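O braço é a linha mais barata do orçamento

Na Orkau, o pedido de compra previa dois braços e nada mais. Khairul Mandagi, responsável pelo planejamento, devolveu a planilha em janeiro: faltavam garras sobressalentes, base de fixação, licença de simulação e horas de integração. O prazo da Bisgaard era de 11 semanas -- sem contar a alfândega.

A equipe passou então a validar alcance e posição da base em cozinha simulada antes de assinar qualquer contrato.

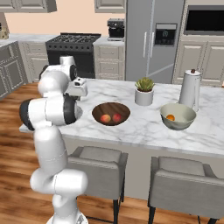
A licença entra como despesa anual; o braço, como ativo. Misturar as duas rubricas distorce a depreciação.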